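Notebook, March: celebrity profile pages, net worth field cleanup

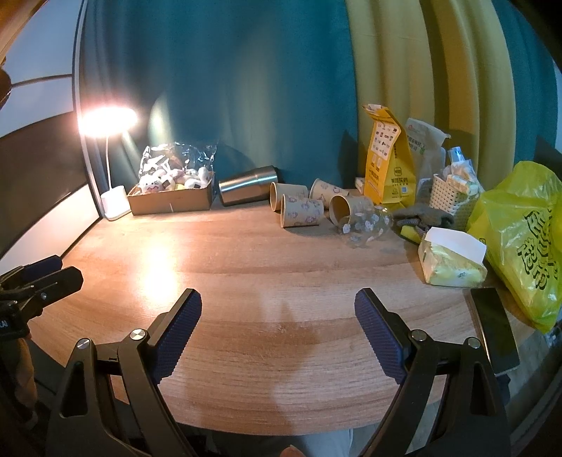

Desk lamp on, teal and mustard curtains behind.

Picked up the Turesico export again at 7:40. The batch has 2,442 profile pages, all of the "who is she married to, what is she worth" type: reality cast members, retired athletes, spouses of both. Goal for this week is one net worth figure per person, with a source and the month it was last checked. At present the figure sits in the body text, the side box and sometimes the headline, and the three disagree.

Ran the comparison script on the full batch. 115 pages show a different figure in the side box than in the body. Went through the first 40 by hand. Most are stale side boxes: the writer updated the paragraph and left the template alone. A smaller group has the spouse's figure copied into the wrong profile. Those pages were built from the couple template, where both boxes share one field name. Renamed the fields to worth_self and worth_spouse in the test copy. No errors on rebuild.

Age is worse. Body text says "the 50-year-old" and stays that way for years. Replaced the typed age with a birth date lookup on the test copy. Where there is no birth date on file, the age phrase is removed and the sentence has to be reread, as it often loses its subject. Flagged these for an editor. The script should not attempt the rewrite.

Married names: the Tiedemann index files people under the name used in the show credits, ours under the current legal name. Matching on name alone gave false pairs for two sets of siblings from the same show. Added first season on air as a second key. False pairs gone. Four people now match nothing, all with a single guest appearance. Left open.

Lirnico feed: request limit is 3,000 per day, and the full refresh needs nearly 4,000 when the spouse pages are included. Split it over two nights, profiles first. Do not start the second half before the first log is closed. The last run did overlap and wrote blank show titles into the season list.

Headline check. The "What Is X's Net Worth" form is fine for search but breaks when the name ends in s. Both forms of the possessive are in use. House style is now apostrophe plus s in every case. Find and replace pending, needs the exceptions list first (show titles keep whatever the network uses).

To do
- remaining side box mismatches
- spouse field rename on the live copy, after backup
- ask Jikitz whether their cast lists carry birth year
- decide what to print when the only source for a figure is another profile site. My vote is to print nothing.

Stopped at 11:15. Test copy saved, live copy untouched.

Recent entries
Couple template: shared field names
Season lists and missing reunion episodes
Photo credits on older profiles
Divorce dates, filed or final

Comments

The blank show titles are still there on the older spinoff pages. I can rerun those by hand if you send the list.

Agree on printing nothing. If we do that, the side box needs to collapse when the field is empty. Right now it leaves a dollar sign.

Jikitz has birth year for main cast only, no guests. Checked last month.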